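Expression pedal

An expression pedal is a foot-operated controller used with electronic musical instruments and effects units. The player rocks the treadle with one foot, and the connected device reads its position and adjusts a chosen setting, such as volume, filter cutoff, delay time or the speed of a rotary speaker effect. The pedal itself carries no audio.

Construction

Most expression pedals contain a potentiometer linked to the treadle by a gear, a rack or a short cord. As the treadle moves, the wiper travels along the resistive track and returns a changing voltage to the host device. The usual connection is a single cable with a quarter-inch TRS plug. In the most common wiring, the tip carries the wiper signal, the ring carries the reference voltage and the sleeve is ground. Some manufacturers swap the tip and ring, and a pedal wired this way may respond over only a small part of its travel or not at all. Many newer pedals have a polarity switch on the underside.
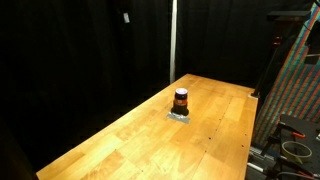
Potentiometer values also differ. A 10 kilohm linear part is widely used, though 25 and 50 kilohm parts are found in older models. Audio-taper parts, common in volume pedals, tend to bunch most of the change at one end of the sweep. A few designs replace the potentiometer with an optical or magnetic sensor. These have no sliding contact to wear out, but they need power, normally drawn from the ring of the cable.

Difference from a volume pedal

A volume pedal looks much the same and is often sold in the same housing, but it passes the instrument signal and has separate input and output jacks. Some volume pedals can be used as expression pedals with a Y-cable that joins both jacks to one TRS plug. Dual-purpose models have a dedicated expression output. The MacKinnon 2, a dual-purpose pedal in a cast housing, uses an internal slide switch to choose between the two functions, and the bottom plate has to be removed to reach it.

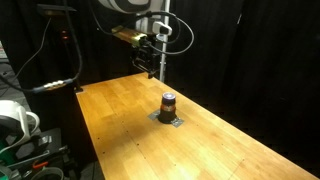 A small dark jar with a purple-and-white lid, standing in a round black base.

Calibration

Host devices usually offer a calibration routine. The player moves the pedal to the heel position, confirms, moves it to the toe position and confirms again. The device stores the two readings as the limits of travel. Calibration should be repeated when a different pedal is connected or when the minimum-value knob, if there is one, has been moved. Many devices also let the user set a response curve. The Otden multi-effects units offer 5 curves, while the smaller Skurkia delay has a fixed linear response.

Use with several devices

One expression pedal generally cannot be shared between two hosts with a plain splitter cable – the reference voltages interfere with each other. Splitter boxes with separate buffered outputs are made for this purpose. The Brondanum splitter has 8 outputs, each with its own polarity switch and range control. Another method is to connect the pedal to a MIDI controller, which sends its position as a continuous controller message. Controller number 11 is assigned to expression in the MIDI specification, and its standard range is 0 to 127.
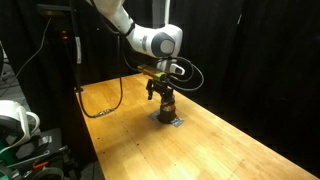
Maintenance

Carbon-track potentiometers wear with use, and a worn one gives jumps or jitter in the controlled setting. Contact cleaner may help for a time, but replacement is the lasting repair. Treadle tension is adjusted with a screw or nut at the pivot on most metal pedals. Plastic models often have no adjustment. In cord-driven pedals the cord can stretch or snap, and replacement kits normally include a length of cord and a spring.

See also

Volume pedal
Wah-wah pedal
Control voltage
Footswitch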